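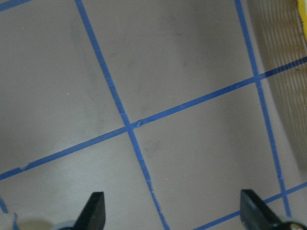 Blue tape on a grey tabletop. A square for everything, in theory.

I have never trusted a marked-out table. The idea, which Jin-sol Wang has been pressing on everyone at Liltcombe since April, is that a few strips of tape will teach us to put things back. I doubt it. Tape frays, and a square only says that something could go there. It doesn't say what.
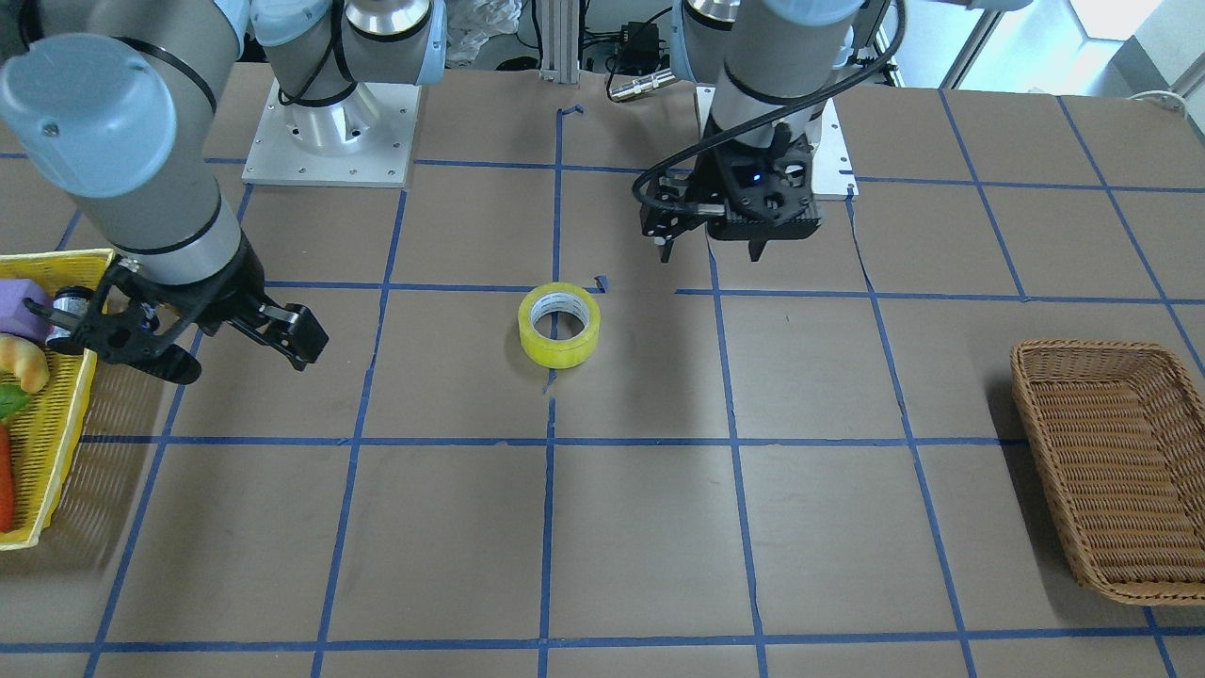

Baskets I'm happier with. You can pick one up and carry it off, and a roll of packing tape dropped in one tends to stay put. Leave the same roll on a table and it will drift, lines or no lines. Marcela Štefanec tells me I'm being unfair and that her own workbench has been tidier for it. Perhaps. I'd like to see it on a Thursday afternoon, when people are in a hurry.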